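The gripper that would not let go

I have been putting off writing up the fault we had in June, partly since it took so long to find and partly as the cause was so dull. Precious Hlongwane asked for a written version she could send to the people in Bruvatport, so I may as well put it here too.

The job was reaching in under the edge of a large white panel with a two-finger gripper and working close to clear plastic. These are from the wrist camera.

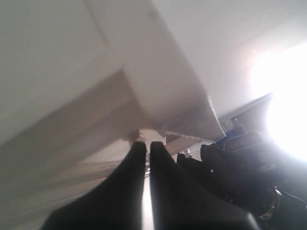
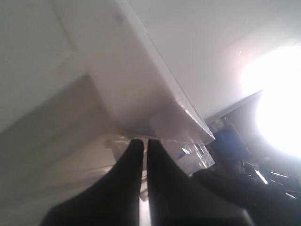
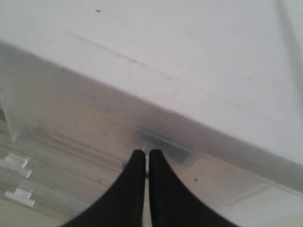
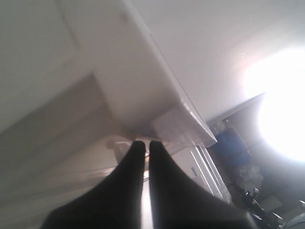 The arm runs on a Trunano controller and the gripper is an Agudelo, the older type with the separate force board. We had done 700 cycles on that pairing without any trouble I thought worth noting. Then on one approach the fingers closed, the program told them to open, and they stayed shut. The controller reported them as open. The arm went on to the next move, which was a straight pull backwards, and it pulled with whatever was between the fingers still held.

I hit the stop. The arm halted where it was and I spent the next few minutes working out how to get it free without making things worse. The manual release on that gripper is a small screw on the back, and with the wrist turned the way it was I could only get a short hex key to it. It came free in the end. I had a scraped knuckle and there was a crack in a plastic part, and that was all the damage.

The first thing I blamed was the force board. It had been replaced once before and I never fully trusted the replacement. I swapped it for the spare, ran 200 cycles in open air and got no faults at all. I then wrote in the log that it was fixed. It failed again the next morning, on the ninth cycle with a real load.

Bronisława Piątek was the one who asked what "open" meant to the controller. I said it meant the fingers were apart. She asked how it knew. I went and looked, and it didn't know. The program sent the open command, waited 500 milliseconds and set the state to open. There was a position reading coming back from the gripper the whole time and nothing was checking it. I wrote that part of the program myself, when we were using a different gripper that had no position reading, and I never went back to it.

So that was one fault, and it explained the false report. It did not explain why the fingers stuck. For that we had to take the gripper off and move the cable by hand with a meter on it. With the wrist tilted back past a certain angle, one conductor in the cable lost contact just behind the connector. The open command never arrived. In open air I had been testing with the wrist nearly level, so the cable was never bent hard enough to show it. My 200 clean cycles had tested nothing useful.

The cable was routed through a clip that I had moved to stop it rubbing on the forearm. The new position made the bend tighter. I can't prove that is what broke the conductor, but the break was at the clip.

What has changed:

The program now reads the finger position after every open and close. If it doesn't match within the time allowed, the arm stops and stays stopped until someone clears it by hand.

The retreat move starts slowly for the first part and watches the joint torque. Before this it went off at full speed.

The clip is back where it was and the cable has a longer loop. It rubs a bit. I have put sleeve on it.

Any test after a repair has to use the wrist angles from the real job. Precious wanted this one in writing.

There is a hex key of the right length on a cord by the stop button.

I have also asked Gondosora, who sold us the cable, whether they do a version with a right-angled connector. They do, but the lead time is long and it would mean changing the bracket as well, so I have ordered one and left the bracket for later.

One thing is still open. The controller log shows two short position mismatches from well before the first failure, both of which cleared by themselves. I want to know if they were at the same wrist angle. The joint data for those runs is on the old drive, and I have not got to it yet.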